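Esko Karppinen
Sorting out the kitchen cupboards before the new shelves go in. Posting as I go so I remember what I decided.

The shelves are from Plusstead. 48 inches wide, 3 of them, due in November. The old ones sagged so badly in the middle that the plates slid toward each other every time I shut the door.

Step one was getting everything out and onto the round table. It's the only surface in the house that takes a full cupboard. The marble pattern hides crumbs, so wipe it twice before you put clean dishes down.

Rule for this round: if I haven't eaten out of it in a year, it has to be something I like looking at. Otherwise it goes in the box for the Skuduva shop.
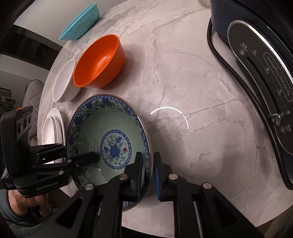 Bowls along one side of the table. The celadon one with the blue flowers stays.

That bowl came from my aunt. It's too wide for soup and too good for potato peelings, so it mostly gets used for noodles when people come over. I like the one small red flower in the middle with all the blue.

The orange bowl stays too. It's deep enough to mix pancake batter without throwing it up the wall.

Turquoise colander: staying. I looked at a metal one at Csonka last month and put it back. The slots on this one drain fine and it weighs nothing.

White dishes are the problem. They nest well enough, but I bought them at different times and the rims don't match. Keeping the ones I reach for, boxing up the rest.

Someone asked about weight on the shelves. The Plusstead sheet says screws into studs, no plastic anchors. I found the studs with a magnet – took 2 tries.

Plan for the new layout: everyday bowls on the bottom shelf, serving pieces in the middle, anything I need a stool for on top. The colander gets a hook by the sink.

Also found the lid to the Fondari casserole, which I had given up on. It was behind the flour. Casserole is back in use at 375 tonight, chicken and rice.

Box is taped up and by the front door. Will post the shelves when they're on the wall.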